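Small kitchen, everything on the table: plate rack and mug tree, keep or not?
Forum: Home and Kitchen > Storage and Organizing

kimavitz_anna
Hello everybody. I moved in September to a smaller apartment and I have only one cupboard in the kitchen. It is 40 inches wide and the pots took all of it. So my plates and mugs must live on the table, which stands against the window. I bought a wooden plate rack and a mug tree, and for vegetables I have a wicker basket that came from my aunt.

My question is if this is a good idea for long time. My sister says that open things collect dust and grease and that I should buy a closed shelf. The closed shelf she likes costs much more than I wanted to pay, and it must be screwed in the wall. I rent, so I would have to ask. I prefer the open way, but I want to hear from people who lived with it for some years.

tealspoon
I have had a mug tree for six years and I would not give it back. The dust is a problem only for the mugs you do not use. If you own eight mugs and drink from two, then the other six get dusty. So put out the two and give the rest away or put them in a box.

Can you show how you placed it? The distance from the stove matters more than anything else.

Bradley Lockwood
Your sister is right, sorry. I had open plates for one winter. Every plate had to be washed before eating, and then again after. In the end I bought a secondhand cabinet and I sleep better.

kimavitz_anna
Thank you both. Bradley, how close was your stove? Mine is on the other wall, and I fry maybe once in a week.

I put the photo of my table. It is not everything I have, but it is the part I am asking about. The corn was for dinner.
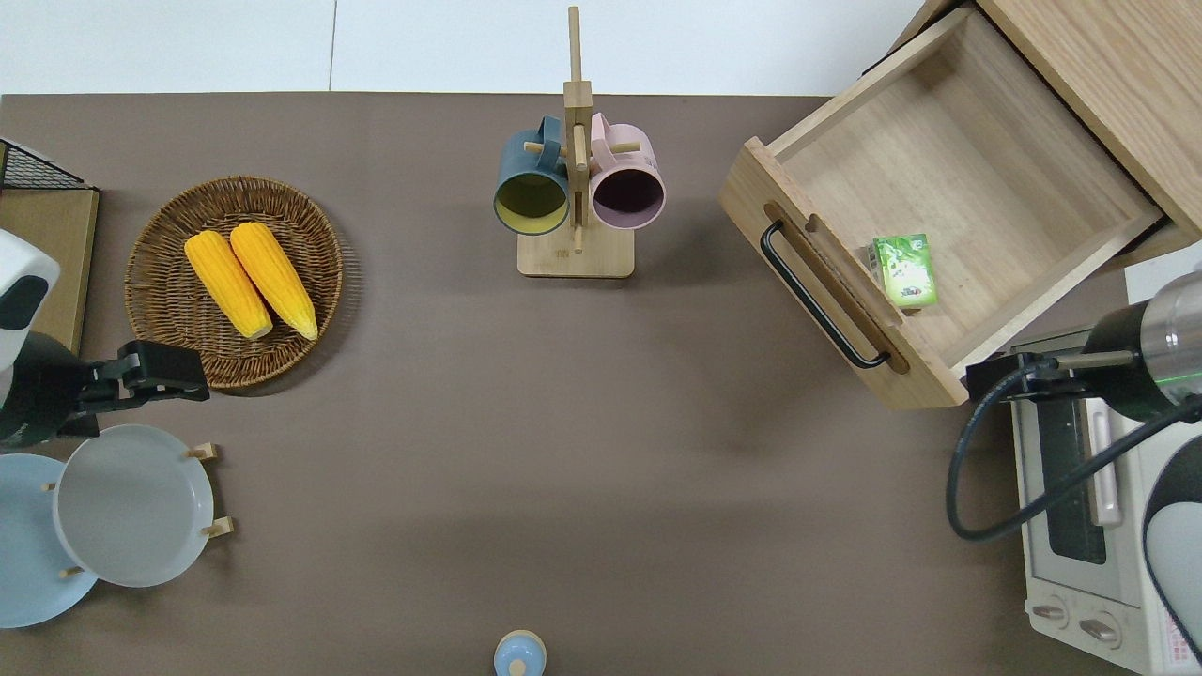

Mug tree, plate rack and the basket with two corn cobs

I know the mugs do not match the plates. I like the colors inside, the yellow and the dark plum, and on the tree I can see them. In a cupboard I would never see them.

Bradley Lockwood
My stove was next to the rack, one step away. I admit this was probably half of my trouble. I still say that grease travels. Wipe the top of your door frame with a white cloth and then tell me it does not.

oldladle
Nice mugs! I love the pink one with the dark inside, and the pale blue plate too (I am weak for blue plates, I have far too many of them and my husband has stopped commenting).

About the mug tree, I want to say one practical thing. Check that the base is heavy enough. Mine was light, and when I took a mug from one side the whole tree leaned to the other. I glued a piece of felt with a flat steel plate under it. Now it stays. Always hang the mugs in pairs, one on each side, like you have it.

tealspoon
I agree with oldladle about pairs. I do not agree about glue, though. If you glue steel under the wood, you cannot sand and oil the base later. I use small double-sided pads, and they come off.

oldladle
Mine has been glued for years and I never wanted to oil the bottom of it. Who looks at the bottom?

tealspoon
It is not about looking. Wood that gets water from below and has no oil turns black. I dry my table every evening and still the base of my first tree went dark on one corner.

Chelsea F
Can I say something about the basket? Wicker is good for onions, garlic and potatoes. For corn it is fine for some hours, but corn loses its sweetness at room temperature, so buy it and cook it the same day, or put it in the fridge with the husk on. My grandmother did not even pick it before the water was on the stove.

Also wicker keeps small bits between the weaving. Every month I take mine outside, knock it upside down and go over it with a dry paintbrush. No soaking. I soaked one and it became crooked and never sat flat again.

kimavitz_anna
The paintbrush is a very good idea, I have one left from painting the bathroom.

The corn was eaten the same evening, so your grandmother would maybe forgive me.

About the base: I tried today, and if I take one mug away, it does not lean. So I will leave it without glue and without pads for now.

What about the plate rack? Nobody said anything. Do you put plates there wet?

Bradley Lockwood
Not wet. A rack on a table with no tray will drip on the wood, and you will have a white ring or a swollen place. Dry them by the sink first.

oldladle
I put mine wet, with a folded dish towel under the rack. I change the towel every day. It is one more towel in the laundry, nothing dramatic.

Chelsea F
Towel under the rack is how I got mold on the lowest peg. A thin metal tray from the baking department is better. You can pour the water out.

tealspoon
Chelsea's way is mine too. And leave space between the plates, even if the rack has room for more.

kimavitz_anna
Then I will buy a tray. I have one baking sheet which is too ugly for baking now, maybe I try first with this one.

I decided to keep the rack and the tree through the winter and not ask the landlord about screws. Bradley, I will do your white cloth test on the door frame, but I am a little afraid of it.

Bradley Lockwood
Do the test. Use a damp cloth, a dry one only pushes it around.

kimavitz_anna
I did it. The cloth was gray, not yellow. Is gray dust or is gray grease?

oldladle
Gray is dust. Yellow and sticky is grease. You can keep your rack!

Bradley Lockwood
Gray is both. Write again in spring.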